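We use cookies to improve your reading experience. By continuing you accept our cookie policy. Sign up for the newsletter to get new chapters by email. Accept | Manage settings

CHAPTER 7
From Pixels to Picks: the Software Between the Camera and the Gripper

Draft of Apr 21, 2024

What you need before starting: Chapter 4 (frames and transforms), Chapter 6 (joint control). If the transform tree still feels shaky go back and redo the exercises. This chapter leans on it hard.

Sorting bricks into bins. Sounds like a toy problem. It has nearly everything in it though: small parts, parts touching other parts, shiny surfaces, bins with walls you can hit, and, with two arms, a second robot in the way. We use it from here to the end of Part II. Same task, same bins, new software every section.

The task setter gives a rule. Red goes in one bin, green in another, and so on. Bin colors and brick colors don't have to match, and in the Lenden exercises they mostly won't. Read the rule file. Don't hard-code.

Start with the wrist camera. It's the closest view the planner gets and also the worst one for context. Fingers in view all the time. Bins show up large, bricks overlap, and whatever is outside the view might as well not exist.
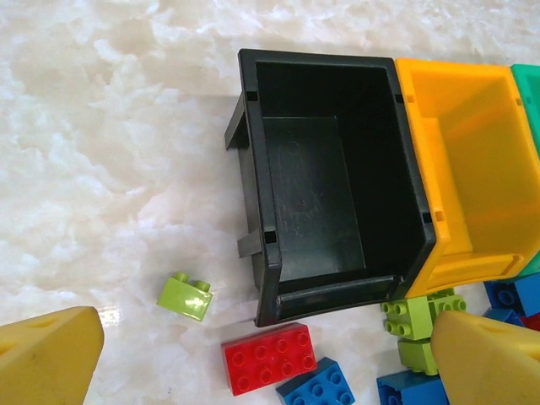
7.1 What the wrist view is good for

Last-second correction. Mostly that. The overhead estimate of a brick can be off by several millimeters, and a grasp that misses by that much pushes the brick instead of closing on it. So: approach on the coarse estimate, stop short, look again from the wrist, correct, go.

Three things the perception code has to deal with here.

Masking the fingers. They sit in a known place for a given opening, so render them from the gripper model and throw those pixels out. Do it before segmentation, not after. A pale finger lying over a green brick splits it in two, and the segmenter will happily report two bricks.

Highlights. A glossy stud under a lamp goes nearly white. Thresholding on hue alone loses those pixels and the brick comes out with holes. Clisten (the segmentation package we use, install notes in Appendix B) fills small holes by default. Leave that on. Also watch the table. A pattern with milky veins has edges in it, and edge-based methods will find them.

Bricks on their sides. A brick standing on its side has no studs facing the camera. A detector trained on studs only will skip it. Upside down is worse, you get tubes and a hollow. Train on all the resting poses or fall back on color and outline, then let the grasp planner decide if the width fits.

Touching bricks of one color get a section to themselves (7.4), it is the hardest case in the chapter.

7.2 What the fixed view is good for

Everything the wrist view can't do. Where are the bins, how many bricks are left, which arm should take which one. The fixed camera doesn't move, so its transform to the table gets calibrated once and then checked at the start of each session. Our setup runs the state estimator on it at 20 Hz and the arm controllers at 60. The mismatch matters, the controller has to hold or interpolate between estimates. Students who ignore this get a jerky arm and blame the motors.

Occlusion is the price. When both arms reach in, the wrists and cables hide the very bins you're trying to track. A bin that's partly covered is still there. So don't let the estimator delete an object just becuase it stopped seeing it. Keep the last pose, grow its uncertainty, and shrink it again when the arm backs off.

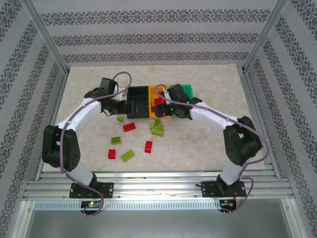 The same goes for what is inside a bin. Ulaton, our task planner, keeps a contents list per bin and updates it on each release event. Good, but a release event only says the fingers opened. It doesn't say where the brick went. Could be hung up on the rim. Compare the list with the camera whenever the bin is clear to see, and if they disagree, trust the camera and log it.

7.3 Two arms, one table

Simplest policy that works: a lock on the bin area. One arm inside at a time, the other waits outside or picks from the table. Slow but safe. In our July trial runs the locked version took some 182 seconds to clear a table of 23 bricks, and much of that was one arm standing still.

Better: give each bin its own lock, plus a swept-volume check between the two forearms. The check has to include the cables. A loop of cable sticking out from the wrist isn't in the arm model unless you put it there, so wrap the wrist in a fatter capsule and accept losing a little reach. Esquivel does this if you set the padding in the config file. The default padding is zero. Change it befor you run anything.

Exercise 7.1. Take the single-lock planner from the course files and replace it with one lock per bin. Find an assignment of bricks to arms that deadlocks. Then fix the ordering so it can't.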